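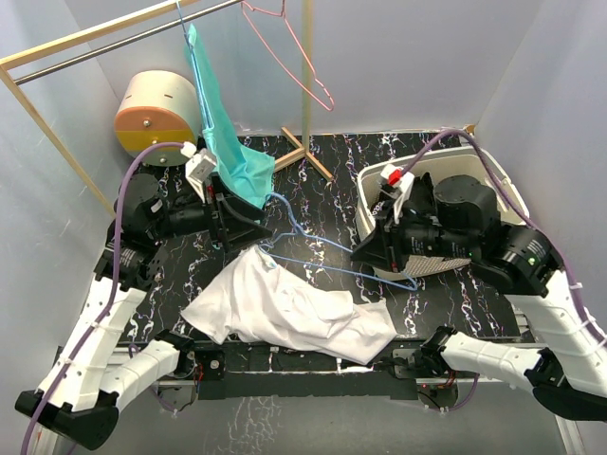 The Breseck hanger is a thin-armed clothes hanger for shirts, blouses, light dresses and T-shirts, sold by Gikach in cartons for homes, rental laundries, shops and costume rooms. It is item 806 in our list. It has a curved hook and rounded corners, and it comes in one color, the light blue of the hanger lying on the black, white-veined tabletop. The same blue is used for every carton we ship, so hangers bought later can be mixed in with the ones you already have.

Item 806, Breseck hanger, light blue
Sold by the carton
Carton quantity: 100
Hook: curved, fixed
Shoulders: rounded corners
Use: indoors, on a rail or rack
Guarantee: 2 years

What it is for

The Breseck is an everyday hanger. Most of our customers buy it for clothes that are washed often and go back on the rail the same day, such as work shirts, uniforms, school clothes and T-shirts. The arms are thin, so a full rail takes up less room than it would with molded suit hangers. The rounded corners sit inside the shoulder seam on most adult shirts and do not leave a sharp point in the fabric.

It is not a coat hanger. We do not recommend it for winter coats, leather jackets, wet towels or anything that has come out of the machine without a spin. Heavy clothes pull the arms down over time, and a hanger that has taken a bend will not go all the way back. If you need something for coats, ask us about the heavier hangers in the Breseck range. They are listed separately and have a different item number.

There are no clips, no trouser bar coating and no notches for straps. Camisoles and wide-neck tops will slide off if the rail gets knocked. Some customers put a rubber band around each end of the hanger, and that works well enough for a few pieces.

Fit

One size only. It suits adult sizes from small to extra large. On an extra large shirt the corners stop short of the shoulder seam, and the sleeve will hang from the cloth instead of from the hanger. That is fine for a day or two on the rail. For longer storage of large sizes, use a wider hanger.

For children's clothes it is too wide in most cases. Older children's school shirts are usually fine. If you are not sure, measure the shirt from shoulder seam to shoulder seam and send us the number before you order. We would rather answer a question than take back a carton.

Putting a shirt on the hanger

Lay the shirt on a flat surface with the collar facing away from you. A kitchen counter or folding table will do. Undo the top button. Hold the hanger by the hook and slide one arm in through the collar and out toward the shoulder, then tip the hanger and bring the second arm in the same way. Pull the front straight and fasten the button again.

For T-shirts and knitted tops, go in from the bottom hem and bring the hook up through the neck. It takes a little longer, but the neckband keeps its shape. Pushing a hanger down through a tight neck is the most common way to ruin a good T-shirt.

Give each piece a shake before it goes on. Smooth the placket and collar with your hand while the cloth is still slightly damp — most cotton shirts will then need only a light press, and some will not need one.

Drying on the hanger

Spun shirts and T-shirts can be dried on the Breseck. Leave a hand's width between pieces so air can get through. Turn every second hanger around if the rail is crowded, which keeps the shoulders from touching. Do not hang it over a stove, a heater or a radiator that is running hot. Sunlight through a window is fine for the drying time, but hangers left in direct sun for a whole summer will fade.

Wool sweaters should be dried flat. This applies to any hanger, ours included.

Which rail or rack

The hook fits over ordinary closet rails and over the rails of most freestanding racks. We sell the Breseck alongside the Ekero rack, a freestanding clothes rack with a wooden frame, and the two are made to be used together. The Ekero is sold on its own page with its own sizes and assembly sheet. You do not need an Ekero to use the hangers.

Very thick pipe rails of the kind used in some stockrooms may be too large for the hook. Check this first if you are fitting out a stockroom. The hook does not swivel, so all the hangers on a rail should be hung facing the same way. We suggest the open side of the hook toward the wall. It makes it easier to lift several at once.

How many to order

A carton covers a household with some left over. For shops and rental laundries, work out how many pieces are on the rails on your busiest day and add the pieces that are out for washing or pressing. Hangers wander. They go home with customers, stay behind in changing rooms and end up at the bottom of baskets, and a place that sends clothes out on the hanger will go through them faster than one that keeps them in house.

One costume room we supply keeps about 300 in use and orders another carton each September before its season opens. A small alterations shop will usually manage with a single carton for a year or more.

We do not split cartons. If a full carton is too many, it is worth asking a neighbor or another shop on your street to share one.

Storing spare hangers

Keep unused hangers in the carton until you need them. Loose hangers tangle. Once the carton is open, stack them flat with all the hooks at the same end, or hang them in a bunch on the end of the rail.

A basket is useful for collecting empty hangers through the day, but choose one that is wide enough for them to lie flat. Salameh baskets in the large size are wide enough. Do not put hangers in the same basket as clean laundry, as the hooks catch on knits and lace and pull threads.

Cleaning

Wipe with a damp cloth and a little dish soap, then dry. Do this before hanging white clothes if the hangers have been stored in a garage or basement. Do not put them in the dishwasher. Do not use bleach, nail polish remover or scouring powder. Adhesive from price labels comes off with warm water and some rubbing.

Labels and marking

Size rings made for standard hooks will fit, though a few of the tighter ones need a push to get past the tip. We do not stock size rings. For marking, a strip of cloth tape around the base of the hook holds well and can be removed. Permanent marker stays on, so use it only if the hangers will keep the same owner.

We can't print names or logos on item 806.

Delivery and returns

Cartons are packed flat and leave our warehouse every Thursday. Orders received before noon on that day go out the same afternoon, and later orders go the following week. You may collect from the warehouse if you arrange it with us first. Bring a car with a folding rear seat, as the carton is long.

Open the carton when it arrives and look through the top layer. If hangers are bent or cracked, tell us within the week and keep the packing. We replace damaged pieces and do not need them sent back. Unopened cartons can be returned, with the buyer paying the return freight. Opened cartons cannot be returned unless there is a fault.

Guarantee

The guarantee covers breaks at the hook and at the corners in normal indoor use. It does not cover fading, bending from heavy clothes, or hangers used outdoors. Keep the order slip from the carton. For a claim we need the order number and a short note of what broke and how many.

Common questions

Can I buy it in another color? Not at the moment. A gray was offered for one season and has been discontinued.

Will it hold trousers? Light trousers can be folded and hung over it for a day. For anything longer, use a trouser hanger.

Can it go in a garment bag? Yes. The curved hook passes through the opening on ordinary bags. Close the zipper up to the hook and hang the bag by the hanger, not by the bag's own loop.

Does it make noise on a metal rail? A little. Less on a wooden one.

Is the Ekero rack included? No. The rack, baskets and hangers are all ordered separately, and they may arrive on different days.

Related items

Ekero clothes rack, wooden frame
Salameh basket, large
Breseck coat hanger
Breseck trouser hanger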